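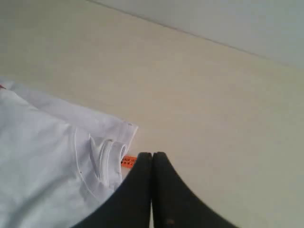
So do we buy the second pair of arms now, or wait until fall? We wait, and put the money into spare fingers and a decent table first.

That took me most of Sunday to settle, with the Rundik price list open on one side and my own sad spreadsheet on the other. I love a new machine as much as anybody (more, if you ask my bank), but a second pair means a second controller, more cables, another shelf, and I haven't even priced the shelf! The Sekbridge people will hold their quote until the end of May, which is nice of them and also makes me itchy.

The little stuff is what keeps eating the budget. Finger pads are $14 each and I want 7 of them in the drawer, so that's $98 before shipping. Then there's the wrist cable kit from Nonudel at $164, and I went back and forth on that one for ages, closed the tab, opened it again, made a sandwich. It's in. I'm tired of fussing with cables at ten at night.

I also wrote down shirts, because Yurt is the laundry folding project and I never once gave it a line for laundry. Plain ones are cheap enough. Ones with big stitched-on lettering cost more, and I want a few, plus something with a hood if I find a sale. 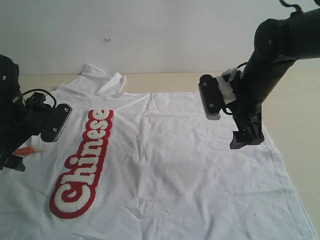 Both arms over the white "Chinese" shirt, red-edged letters and all.

Table next. I want one that goes up and down, my back wants it even more, but the fixed one is half the price and I could set it on blocks. Put a question mark in that cell. Also need to ask if Rundik charges for returns on unopened pads, and whether the 2 year warranty starts when I order or when the box gets here. Moved the second pair to October and colored it yellow.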